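Why Does Wood Have Stripes?

Look at a door, a chair or a kitchen table made of wood. Do you see lines? Some are straight, some are wavy, and some go around in circles. These lines are called the grain. To understand the grain we must go outside and meet the tree, because the lines were made when the tree was still alive.

A tree grows in two ways

Every spring a tree becomes taller. New twigs come out at the ends of the branches, and this is easy to notice. But a tree also becomes thicker, and this is harder to notice, as it happens under the bark.

Under the bark there is a very thin layer of living cells. Scientists call it the cambium (say it like this: KAM-bee-um). The cambium has one big job. It makes new wood on its inner side and new bark on its outer side. So the oldest wood of the tree is in the center, and the youngest wood is near the bark.

Light wood and dark wood

In many countries the year has warm months and cold months. In spring there is a lot of water in the ground and the tree grows fast. The new cells are big and have thin walls. This wood looks light.

In late summer the tree grows more slowly. The cells are small and their walls are thick. They are packed close together, and this wood looks darker. In winter the tree rests and makes no wood at all.

One light ring and one dark ring together make one year. If you find a tree stump in the forest, you can count the dark rings and learn how old the tree was. A stump with 32 dark rings comes from a tree that grew for 32 years. Some oaks live for 400 years, and then you need a lot of patience and maybe a pin to keep your place!

What the rings remember

The rings are not all the same size. A wide ring tells us that the tree had a good year, with enough rain and sun. A narrow ring tells us that the year was difficult. Maybe it was very dry, or maybe insects ate the leaves.

Halima Mwaipopo studies old trees in the hills near Ocampo. She does not cut them down. She uses a hollow drill, thinner than a pencil, and takes out a little stick of wood. All the rings are on this stick. One of her pines is almost 200 years old, and it has a group of very thin rings from the time when its neighbors were tall and took the light. Then the neighbors fell in a storm, and the rings became wide again.

From rings to stripes

Now comes a question that many children ask. If the tree has rings, why does the table have stripes?

Imagine a rolled-up pancake with jam inside. If you cut across the roll, you see circles. If you cut it the long way, you see lines. It is the same pancake, only the knife went in another direction. A log is similar. At the sawmill it is usually cut the long way to make boards, so the rings show as bands that run along the board. When the saw goes near the side of the log, the bands can make pointed shapes like mountains or flames.

The colors can be different too. One piece of wood may be pale like honey in one place and more orange in another. Varnish, the clear coat that people put on wood to protect it, often makes the colors stronger.

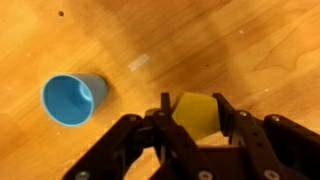 What is a knot?

Sometimes there is a dark round spot in a board. This is a knot. It is the place where a branch began. The trunk became thicker every year and grew around the bottom part of the branch, and the lines of the grain had to go around it, like water in a stream goes around a stone. Knots are hard, and carpenters must be careful with them.

Try it yourself: a grain rubbing

You need a piece of rough, unpainted wood, thin white paper and a wax crayon without its wrapper. Ask an adult to check the wood for splinters.

1. Lay the paper on the wood and hold it with tape.
2. Put the crayon on its side and rub it softly over the paper.
3. Keep going until the lines appear.
4. Try again with another piece of wood and compare the two papers.

Old boards from a fence work very well. Rain and sun wear away the soft light wood first, and the hard dark wood stays a little higher, so you can feel it with your finger.

Words to remember

Bark: the outer skin of a tree.
Cambium: the thin layer that makes new wood and new bark.
Grain: the lines you see in a piece of wood.
Knot: the place where a branch was.

Text: Dayana Zavala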